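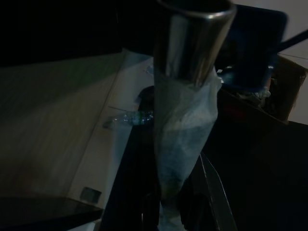
**Kusa 804 Bag Sealer**

The Kusa 804 is a table sealer for small kitchens, tea shops and home sellers who pack by hand. It closes plastic bags with a flat seam, 5 mm wide, and you don't need to heat it a long time before work. Turn the dial, wait for the green lamp, press the arm down and count to two.

The dial has 9 steps. For thin bags we advise to begin with step 4 and go up slowly - if the seam becomes brown or has small holes, the step is too high. Please try on one empty bag first, every time you change the bag type.

What is in the box:

- sealer with fixed power cord
- 4 spare heating wires
- 5 non-stick strips
- printed guide in English

The body is painted steel, made for Pesarbridge by the Sembiring workshop. The older Gevik model used a different wire, so please do not order Gevik wires for this sealer. They are shorter and will not reach the second screw.

Clean the strip with a dry cloth only, after the plug is out and the arm is cool.

Orders before March are sent with the gray arm cover. After that the cover is sold separately. For questions about bag sizes, please write to Dewanti Teoh at the Pesarbridge parts desk, and tell her the width of your bag when it lies flat.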